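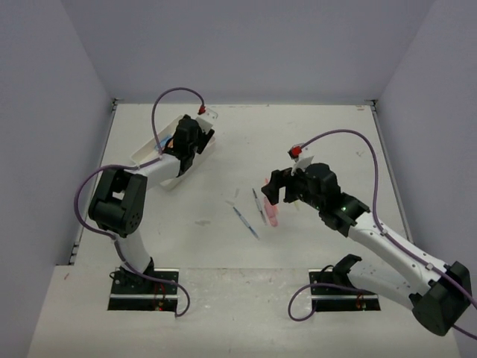

3 min read

The Collska night bus has a seat map, and the seat map is wrong. I booked seat 14 from Stimstead to Pumau in August, paid the 115 fare plus a seat fee, and boarded a coach with seats numbered 1 to 12 and then 21 onward.

The driver's tablet listed me as 14. He told me to sit anywhere in the back half. Three other passengers had the same problem.

As far as I can tell, the booking page loads one fixed layout per route, and the depot assigns whichever coach is ready. Coach 734 has the older numbering. Coach 107, which I had on the return, matches the map exactly. The coach number goes up on the departure board at 9:40 p.m., after seat selection has closed.

I filed a refund request for the seat fee only. The form requires a "seat occupied" field and accepts only numbers from the map, so I entered 14 and explained in the comments box. Reply, nine days later: seat 14 was provided as booked. Case 3964, closed.

I reopened it with a photo of my boarding slip - no answer so far. The bus itself left on time and reached Pumau early.

Comments (3)

nnaji_route_fan: Same on the Nnaji line. Pick anything under 12 and you are fine on both coaches.

backrow: They refunded mine at the Stimstead counter. Bring the slip.

tmk: Is the fee charged per leg or per booking?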